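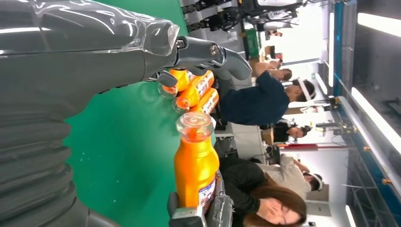 Wrist camera view, bottle cluster on the green table. Stored as recorded, without rotation.

Perron: two-handed bottle handling, data card and usage notes

Summary

Perron is a set of teleoperated recordings of small orange bottles being handled on a tabletop by a pair of robot arms with multi-fingered grippers. It was collected to test one method: training a grasp policy on wrist views only, with the fixed overhead view withheld. The set holds 200 episodes. Of these, 40 are reserved for evaluation and should not be used for training or for tuning thresholds.

The set was recorded at Aseritz in September. The training code lives in a separate repository, Vondum, and is not needed to read the files.

Contents

Each episode is one folder. It contains the wrist video streams, a table of joint positions, a table of operator commands and a short text file with the task label. Time stamps in the tables are in seconds from the start of the episode. The video streams carry their own time stamps, and the two clocks are aligned at load time by the script in tools/align. Don't align by frame index. Dropped frames are left as gaps.

Task labels are "single" (one bottle, one hand), "pass" (one hand to the other) and "group" (pick from bottles standing close together). The label gives the task the operator was asked to do. Whether it was completed is recorded separately in the outcome field, which can be empty.

Orientation

Frames are not rotated to a common upright. The mounting angle is different for each wrist and is given in the calibration file as a quarter turn plus a small offset. The loader leaves images alone unless upright=true is passed. All results quoted below use the default.

Method

The policy takes the current wrist frames and joint positions and predicts a short chunk of joint targets. No object pose is estimated. During training, patches of each frame are masked at random, with the mask weighted towards the area the fingers usually cover. The aim is to stop the policy relying on a clear view of the bottle in the last part of the reach, where one is often missing.

Self-occlusion 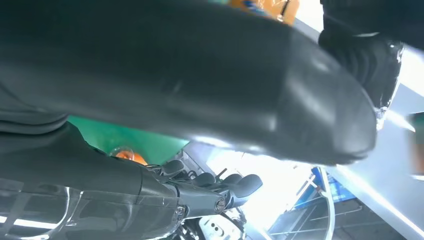 Close finger occlusion, wrist camera. The other hand remains in view; only a small part of an orange object shows against the green.

Wesix disagreed with the decision to keep such frames, writing on the tracker that a policy trained on them may simply learn to close the fingers on a timer, and that the card should report a run with the occluded frames removed before making any claim for masking.

That run has been added as config no_occ. With occluded frames removed, the policy did worse on "group" and no differently on "single". The timer question is still open. A test with the bottle moved late in the reach would settle it, and the present set has no such episodes.

Known problems

Exposure is fixed. Frames facing the window are washed out in places and no correction has been applied.
People are visible in the background of some frames. Don't use the set to train or test any method that identifies people.
Bottles differ in size, and the size is not recorded per episode.
Gripper joint readings lag the commands. The lag is not constant, so a single shift will not remove it.

Version 2

Outcome fields rechecked. Calibration offsets corrected for one wrist. Results from version 1 should not be compared with results from this one.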